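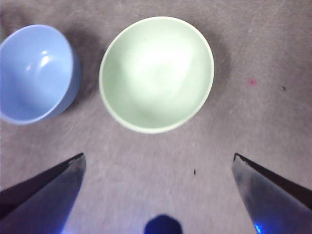 Bowl day, July

Got to the lab just after nine and Hiyori was already there with her feet on the radiator, eating crisps for breakfast. We're on bowls now! I never thought I'd be so pleased about crockery, but after a fortnight of foam blocks I could have kissed the pair of them. One blue, one green. The job we've set ourselves for the end-of-term showing is to get the arm to pick up the blue one and put it inside the green one, which any toddler could do and which has so far eaten most of my month.

The pinch is the bit I keep going round in circles over. You come down with the fingers wide, one either side of the rim, then close on the wall of the bowl, and if you're a smidge off you just shove the whole thing across the table. Masanobu (second year, very patient, types with two fingers) thinks we should go in from the side nearest the edge every time. I think we should let it choose. We argued about it all through tea and then agreed to try his way in the morning and mine after lunch, so my notebook is now in two colours of biro and I've lost track of which is whose.

His way got 6 out of 23. I did not gloat. Well, I gloated a bit.

Then the green bowl decided to be difficult. It's so pale inside that when the big light's on, the middle goes almost white in the wrist camera, and the software gets in a muddle about where the rim stops. Hiyori wants to hang a bit of tracing paper over the lamp. I said let's lower the exposure first, and we spent ages squinting at the screen saying "is that better?" to each other like a pair of opticians. 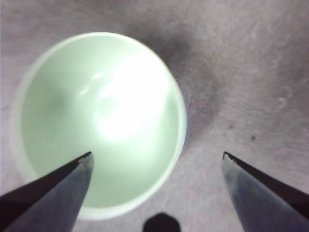 Anyway, we left the exposure one notch down and carried on lining up over the green one by hand, a nudge at a time, saving the position whenever we all liked the look of it. Slow going - my thumb is sore from the controller. We're up to 2,395 saved positions since the start of the project, and Masanobu read the number out as if it were the lottery.

My way is still not tested properly, we ran out of afternoon. Back in tomorrow at 3, after the dentist. Must remember to buy tracing paper, and to give Hiyori her charger back.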